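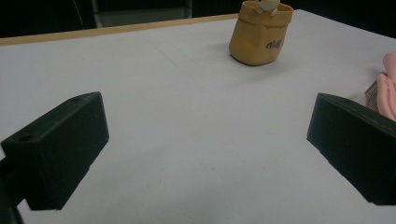 Reusable Cup Habits in Student Housing
Project report, Inholm
01/07/2024

Why this topic. The Inholm dorm kitchens throw out a lot of paper cups. We wanted to know if people would use a reusable one if it was just there, free, no deposit.

What we did
Put out 62 plastic cups in two kitchens, Neltov building and the older one on the hill. Left them for 16 days in March. Sign on the shelf said take one, bring it back. Then a short survey under doors and by email. 122 answers came back, more than we planned for, so the coding took forever.

What we found
Most people who took a cup kept it in their room. Didn't lose it, just didnt bring it back. So the shelf looked empty after the first week and everyone else went back to paper. Neltov did better than the hill building. Could be the sink, which is right next to the shelf there. In the hill building you walk down the hall to wash anything.

Survey comments mostly about washing. Nobody wants a cup a stranger rinsed in cold water. A few people asked for lids. Coffee drinkers were the least intrested, they already own a mug. Tea drinkers more open to it.

Problems
- No control kitchen. Should have had one.
- Paper cups stayed out the whole time, so the choice wasn't very hard.
- Midterms fell in the second week and kitchen use went way up.
- Question 2 was worded badly, several people answered it backwards. Left it out of the results.

If we did it again
Return bin by the stairs, dish soap on the shelf, paper cups in a cabinet. Longer run too. The housing office said we can have the kitchens again next term if we collect the leftover cups first. Still need to do that.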